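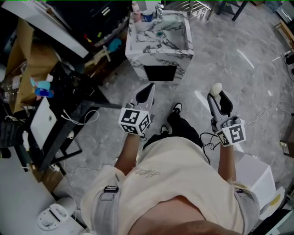 洗面台の前で両手に装着したところ。右のグリッパーで白い小物をつまんでいる。

Trulwoodのハンドヘルドグリッパーを左右一組で使い始めて、二か月目に入った。その前は同じ用途にTremblayの片手用を二台並べて使っていたので、比較しながら書く。購入を考えている人が知りたいのは、重さ、指先の精度、マーカーの読み取り、ケーブルの扱いあたりだと思う。その順に並べる。

まず重さと持ち方。Tremblayはグリップが太く、手の小さい人間には握り込みが深すぎた。Trulwoodは握りが細く、人差し指と中指で引く形になっている。引きは軽い。ただし戻しのばねも弱めで、指を緩めただけでは最後の数ミリが開ききらないことがある。意識して指を前に押し出す癖をつけると解決するが、慣れるまでは物を放したつもりで放せていない、という失敗を何度かした。

ハーネスは肩に二本のストラップを通す形で、バックルは樹脂製。Tシャツ一枚の上から着けても肩に食い込む感じはない。長さの調整は着ける前に済ませたほうがいい。両手がふさがってからでは自分で直せない。

作業時間は一回55分を上限にしている。前腕が先に疲れる。Tremblayのときは手首が痛くなって、もっと早く休憩を入れていた。疲れる場所が変わっただけとも言えるが、手首よりは前腕のほうが回復が早いので、個人的にはこちらのほうが続けやすい。

指先について。付属の指は灰色で、内側に先の細い暗い色のパッドが付いている。この形は小さい物に強い。ボトルのキャップ、丸めたティッシュ、スポンジの切れ端くらいなら狙ったところでつまめる。反対に、胴の太いボトルやコップを横からつかむのは不得意で、接触面が狭いため中で回ってしまう。コップは縁をつまむやり方に変えた。Tremblayの平たい指はコップの胴をしっかり挟めたので、食器を中心に扱う人ならあちらを勧める。

パッドの交換は六角レンチ一本でできる。交換用パッドは四枚組で、うちでは片方の先端が先に減ってきた。利き手側だけ早く傷むようで、左右を途中で入れ替えれば長持ちしそうだが、まだ試していない。

次にマーカー。ジョーの後ろに白い立方体が付いていて、見えている面に白黒の正方形パターンが印刷されている。頭に着けたカメラから見下ろす使い方では、手首をかなりひねってもどれか一面は映る。平板マーカー一枚のTremblayでは、手のひらを上に向けた時点で追跡が切れていた。この差は大きい。

同じ課題を両機種で300回ずつ記録して比べた。内容は、洗面台の縁に置いた小物をつまみ、奥の段に移すだけの単純なもの。途中でマーカーを見失って録り直しになったのは、Tremblayが56回、Trulwoodはその半分に届かなかった。ただし条件は完全には揃っていない。Tremblayを先に済ませたので、後半は私のほうが課題に慣れていた。

見失う場面には傾向がある。うちの床は灰色の大理石柄のタイルで、つやがあって光をよく返す。洗面台も大理石柄だ。天井の照明を全部つけていると、床の反射がマーカーの縁に重なったところで検出が不安定になった。照明を一列消して、カメラの露出を固定したらだいぶ落ち着いた。自動露出のままだと、洗面台に近づいて白い面が増えるたびに画面全体が暗くなる。カメラはSidaの広角を使っているが、これはどのメーカーでも起きると思う。

もう一つは腕の交差。右手のケーブルが左のマーカーの前に来ると当然読めない。作業の手順を決めるときに、腕を交差させない置き方にしておくのが早い。

そのケーブルが、この製品の一番の不満になる。黒いケーブルが束になって体の横に垂れる。長さに余裕があるのはいいが、柔らかさが足りず、しゃがんだときに膝に当たる。右手を奥へ伸ばすと軽く引っ張られる感覚もある。面ファスナーで腰の高さに一か所留めて使っている。前腕に留める方法も試したが、手首の動きが重くなったのでやめた。無線版の予定があるかサポートに問い合わせたところ、担当のGaétan Friesenさんから翌日に返事が来た。今のところ予定はなく、細いケーブルへの交換品を検討中とのことだった。

ソフトウェアは可もなく不可もない。録画の開始と停止はグリップ側のボタンでできる。長押しの判定が短く、作業中に誤って止めたことが二回あった。設定で長押し時間を延ばせるので、最初に変えておくといい。書き出し形式は二種類あり、うちで使っているIrkentのコントローラーには変換スクリプトを一つ挟むだけで読み込めた。開閉幅の値は左右で少しずれる。毎回、起動後に全開と全閉を一度ずつやって校正し直している。

説明書は英語のみ。図が多いので組み立てでは困らなかったが、校正の章は文字ばかりで読みにくい。

小物を扱う作業が多く、手首をよくひねる人には合う。大きめの食器や重い容器が中心なら、指の形を確認してから決めたほうがいい。五点満点で四点。引いた一点はほぼケーブルの分で、細い交換品が出たら差し替えて追記する。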